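4.2 Is leaf width a usable character?

The keys in current use split the lowland and upland forms of the ribbed plantain on leaf width. Plants with narrow leaves go one way, plants with broad leaves go the other, and the elevation on the label is then taken as proof that the split was right. We doubt this. The elevation was usually known to the person doing the keying before a ruler came out, and few of the older treatments say which leaf was measured or how dry it was at the time.

Our own material comes from two sites. Zallthorpe lies at 400 m on heavy clay and is mown once a year. Plidari lies at 1000 m on thin stony soil and is grazed. We measured 661 leaves from 159 plants, always at the widest point of the blade, and noted the position of each leaf in the rosette. Inner leaves were narrower than outer leaves on nearly every plant, at both sites. On many plants the spread within a single rosette was wide enough to carry it from one form to the other, depending on which leaf the reader happened to pick.
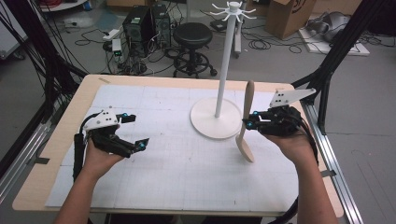
Figure 2. Tabletop with a faint gray grid.
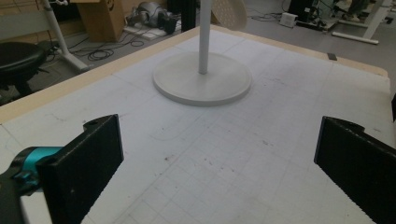

Reading time: 3 min

A difference between the sites does remain when only outer leaves are compared. The Plidari plants are narrower. We are not convinced that this says anything about the plants themselves. Grazing removes the largest leaves first, and what is left in a grazed sward is a mix of young growth and regrowth. The ungrazed strip along the wall at Plidari held too few rosettes to settle the matter, but the leaves there fell closer to the Zallthorpe range than to those of the open pasture a few steps away.

The Brondard key tries to get around the problem by using the ratio of length to width. This helps less than its authors suggest. Length in this species follows the height of the surrounding grass, so that plants in tall hay have long, upright leaves and plants on a path edge have short, flat ones. Dividing one unstable measure by another does not give a stable one. We found both ratio classes on the same path at Zallthorpe.

Hair on the lower leaf surface has also been put forward. It was present on some plants at each site and missing on others, and we could see no link with width. Old leaves lose their hairs, so sheets collected in December are of little use for this character.

Flower characters may do better. The Rätsep treatment relies on the shape of the bracts and on the length of the spike compared with its stalk, and gives leaf width only as a supporting note. We have not tested it on enough fruiting material to recommend it. Until that is done we see no good case for keeping the two forms apart on leaves alone, and we treat them as one in the tables that follow.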